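Packing a Bag: A Guide for Young Readers
Asside Children's Learning Service
Updated 7 April 2022

A bag is a simple tool. It lets a person carry many things at one time with one hand. People have used bags for thousands of years, and they have made them from skins, leaves, cloth and paper.

Some bags are made of jute. Jute is a tall plant that grows in warm, wet places. Its stems contain long, strong threads called fibers. The fibers are soaked, pulled away from the stem, dried and spun into yarn. When the yarn is woven into rough brown cloth, the cloth is called burlap. Burlap is strong, but it can feel scratchy.

A tote bag is an open bag with two handles. Many tote bags have no zipper, so the top must be held open while things are put inside. Soft sides can fold inward and get in the way.
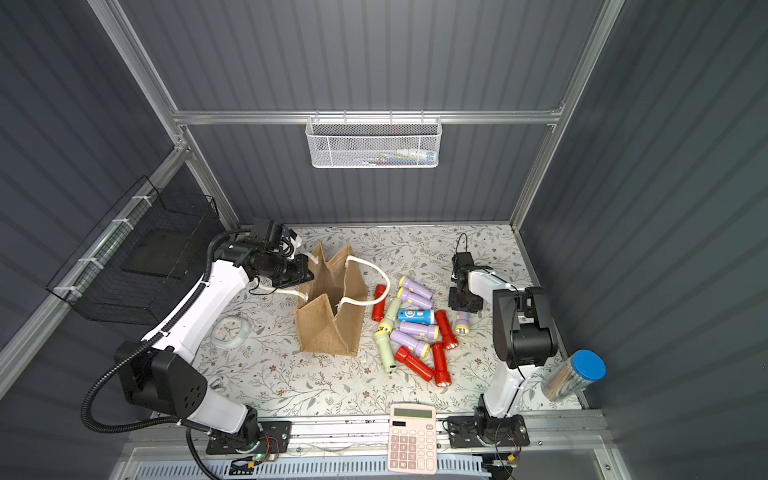 Before you pack, place everything you need on a table. Set the bag close to the pile and open it wide. Hold one edge of the bag with one hand and use the other hand to put things in. Let the handles hang outside, where they will not catch on anything.

Flashlights are heavier than they look because many of them have batteries inside. Lay them flat at the bottom of the bag. Check that each one is switched off. A flashlight left on in a bag will use up its batteries, and it may not work when it is needed.

Light or soft items, such as a hat or a pair of gloves, go on top. Food should be packed in its own box.

Each February, pupils at the Ernodstead learning center prepare bags for the evening nature walk at Mok Hill. This year 38 pupils took part, and 50 flashlights were packed. The bags were carried to the start of the path by adults.

Words to know

Burlap: a rough cloth woven from jute or similar plants.
Fiber: a long, thin thread.
Tote bag: an open bag with two handles.

Ask an adult before you open a flashlight or change its batteries.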